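Filed under: Student Projects / Robotics Software

Plakier: a task planner for clearing up after other people
Final report, 10 April 2022

Plakier is the planning layer I wrote for the two-arm kitchen cell at Carthorpe. It takes a list of detected objects, decides which arm fetches what, and hands waypoints to Pluver, the motion library the lab already had. Pluver is fast and well tested, and its error messages consist of the number 2.

The first version treated every object as a box with a preferred grasp. Boxes are easy. Mugs have an inside, and that matters once you want to put them down the right way up.
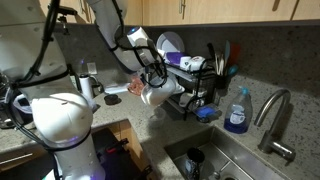
Fig. 1. Mug held on its side above the counter. The clear cup beneath it was the hard part of the detection problem.

Perception runs on the wrist cameras and publishes object poses to a shared table. Opaque crockery behaves. Clear plastic gets reported wherever the granite behind it looks interesting, so in February I added a rule: if the pose of an object moves when only the camera has moved, don't trust it, and ask for a second view.

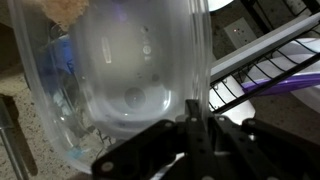
The second view costs 200 ms when it works. When it doesn't, the planner asks again, and my original code would go on asking until someone went home. There is now a retry limit, suggested by my supervisor, Hồ, in a one-word email.

Task ordering is a plain best-first search. Each action carries a travel cost plus a penalty for entering space the other arm has reserved. Reservations expire on a timer. I tried having the arms negotiate instead, and they were so polite that neither one moved.

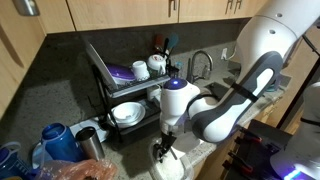
Fig. 2. Gripper pointing down at the counter, with the drying rack behind.

I ran 3,000 simulated episodes before touching hardware. They exposed 432 deadlocks, most of them traceable to one comparison I had written backwards. The simulator has no plastic bags in it, a gap I would recommend closing before anyone believes my numbers.
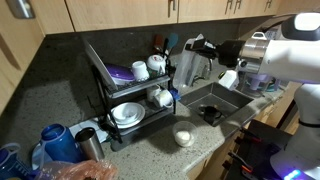
Trí Phùng

Remaining work: the sink is stored as a flat keep-out region with a hole cut in it, and the hole is measured by hand. Reservation timers should scale with arm speed. The logging format needs replacing by somebody who didn't invent it. Code and configuration files are in the project folder, along with a readme that was accurate when written.

Carthorpe Student Projects | Contact | Back to top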